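3.2 Portion memory and plate color

One of the most exciting results of the Tastport survey is how strongly people tie a remembered meal to the plate it came on. We asked households in Midton and Jarman to keep a food diary for two weeks in March, then returned after a month and asked them to recall what they had eaten. In all, 962 diary entries could be matched to a later recall. Sweet snacks were remembered far better than main meals, and snacks eaten from a colored plate were remembered best of all. Figure 3 shows a teal plate; another view of the same table comes first.
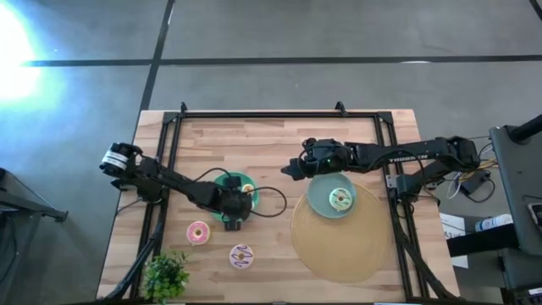 3.3 Recall by time of day

The diaries let us ask a question that earlier work (Ashour, in preparation) had to leave open: does an afternoon snack fade faster than a morning one? We expected a small difference and found a large one. Entries logged before 10 a.m. were recalled with nearly the same detail as on the day they were written, down to who else was in the kitchen. Entries from 3 p.m. onward lost the company first and the food second. Jarman households kept hold of the company longer, and we would love to know why. Shared meals are more common there, but our diary form did not separate eating together from eating in the same room.

Donuts deserve a paragraph of their own. They turned up in 200 entries, and participants wrote about them with real affection, often naming the shop and the topping. Frosting color was reported without any prompt from us, a level of detail we saw for no other food.

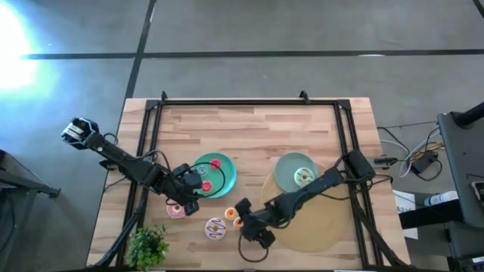 Figure 3. Teal plate and pink-frosted donut.

We left out 14 entries in which the plate was not recorded. Putting them back in does not change the ranking of foods, although it narrows the gap between the two towns. Kenza Ashour recoded the full Tinolden subset by hand, and her codes are used wherever the first and second readers disagreed. Section 4 takes up the recall interviews, where the wording of the first question mattered more than we had planned for.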